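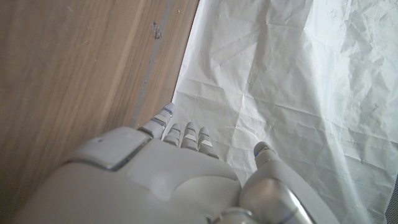
Fig. 1. Robot hand over a crumpled white sheet.

Study Skills and Evidence
Handout for Unit 2: Does writing it by hand help you remember it?

Read this before class and bring it with you. The Erkeo flyer and the Gasser summary are in the course packet, and you'll need both for the discussion.

You have probably heard that notes taken with a pen stick better than notes typed on a laptop. Your high school teachers may have told you so, and the people who sell notebooks certainly have. I take my own notes by hand and I like doing it, so I'd be pleased if it were true. I am asking you to hold off for one class period and look at what the claim rests on.

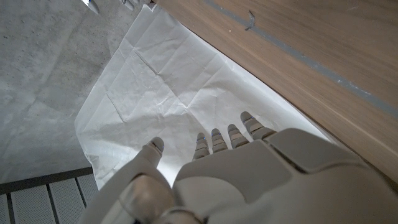

Melquiades Varela
Instructor, Study Skills and Evidence, Haden College

1. What is being claimed

"Handwriting helps memory" can mean several different things, and the people who repeat it slide from one to the next without noticing.

a) The movement of the hand leaves a stronger trace in memory than pressing keys.
b) Writing is slow, so you have to pick and reword what you hear.
c) A laptop comes with email and video, and paper doesn't.
d) People who choose paper are different kinds of students to begin with.

If (c) is the whole story, a laptop with the wireless turned off would do as well as a notebook. If (d) is the whole story, switching will do nothing for you. A study that compares students who brought laptops with students who brought notebooks can't separate any of these. Keep the list next to you while you read the packet.

2. The Erkeo flyer

Erkeo sells planners. The flyer says 93 percent of users "remember more" after switching to paper. Things I would want to know:

Remember more than what? There is no before score and no second group.
Who was asked? The small print says "active customers." Anyone who gave up on the planner in May and threw it in a drawer was not asked.
How was memory measured? It wasn't. People were asked whether they felt they remembered more, and people who have just paid for a planner tend to feel good about it.

I'm not accusing the company of lying. I'd guess that 93 percent really did tick the box. The number is fine and the sentence built on it is not.

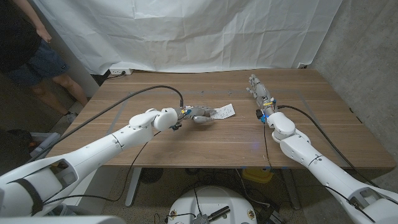 3. The Gasser summary

Gasser is a better case, and harder to argue with. Students at the Wimildale campus were assigned to pen or keyboard by draw, which takes care of (d). Everyone heard the same talk. The test came 30 minutes later. The pen group scored higher on the questions that asked for explanation, and the two groups came out even on plain facts.

Now the complaints. There were 22 students in all, 11 to a group. With groups that small, a couple of tired people or one very keen one can move an average quite a way. Next, the test came before anyone had a chance to review, and most of us take notes so that we can go back to them the week before an exam. A set of typed notes may be dull to make and very good to study from. The summary has nothing to say about that.

There's also the matter of which questions counted as "explanation." The same person wrote the talk, wrote the test and sorted the questions. I would like to see the sorting done by somebody who hadn't seen the scores. My colleague Mathias Baumgartner disagrees with me here and thinks the split is obvious from the wording. His reply is in the packet, and it's a decent reply, though I still don't buy it.

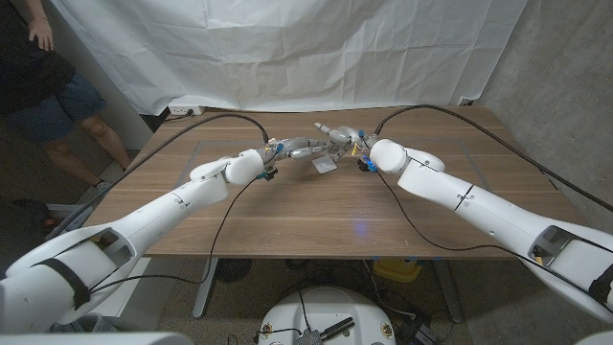 4. Where this leaves the claim

I'd put my money on (b), with a fair amount of (c) mixed in. Rewording what you hear is work, and there are good reasons to think that kind of work helps. But you can reword on a keyboard if you make yourself do it, and you can copy down slides with a fountain pen without a thought in your head. I have watched students do both.

As for (a), I keep seeing it stated as settled — usually beside a drawing of a glowing brain — and nothing in our packet supports it. A brain being busier during a task doesn't tell you that the task was learned better.

5. For discussion

Pick one of the four readings and describe a comparison that would count against it. Say what result would change your mind.
Rewrite the Erkeo sentence so that it claims only what the survey can show.
Should Gasser have let the students review their notes before the test? What would be gained, and what would get muddier?

6. To hand in

One page, typed or handwritten, I really don't mind which. Choose a piece of study advice you were given before college and find out where it came from. "Everyone says so" is an acceptable finding if you show me where you looked. Put the source of each claim right next to the claim, and leave out anything you only read in a headline.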